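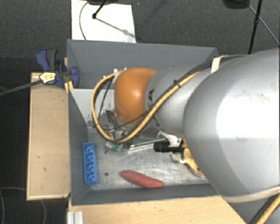 Ming-te Mok reported that the scrubber dryer at Gedley was leaving a wet line along the left side of every pass, and asked for it to be put first on the agenda. The squeegee blade had been turned once already and both edges were now worn. A new blade is to be fitted before the next full clean of the loading bay.

1. Minutes of the last meeting
Agreed, with one correction: under item 4, "Omside" should read "Gedley".

2. Machine hours
The ride-on scrubber at Omside stood at 2789 hours when the meter was read in April. The service interval has been passed. Suvusance has offered a visit but wants the machine off the floor for a full shift. It was agreed to release it overnight, provided the walk-behind unit is charged and ready by 6 am.
Action: site supervisor, Omside.

3. Batteries
Two cells in the Gedley traction pack were low at the last check. Both were topped up with deionised water after charging and will be tested again under load. If either is still low, the whole pack will be priced. Mixing old and new cells was discussed and ruled out.
The charger at Omside is still set for the previous battery type. It is not to be used on the gel pack until the profile has been changed.

4. Detergent dosing
Yen low-foam is now in use at both sites. Foam was found in the recovery tank at Gedley and traced to hand dosing on top of the automatic feed - the two should not be used together. The feed is to stay at its lowest setting on sealed concrete. Operators asked for a mark on the measuring jug for manual filling. Agreed.

5. Brushes and pads
Stock at the central store is 36 pads and 33 side brushes. The side brushes include the older short-bristle pattern, which does not reach the floor on the newer deck. These are to be kept apart and labelled for Omside only. No further order to be placed this quarter.

6. Waste water
The drain point behind bay 2 at Omside has been slow. The interceptor will be emptied and the grate lifted for inspection. Until then, recovery tanks are to be emptied at the wash-down area, with the strainer basket in place.

7. Any other business
A request for a second set of keys for the Gedley scrubber was approved. The pre-use check sheet is to have a line added for the squeegee blade - Ming-te Mok to send the wording.

The meeting closed at 11.40 am.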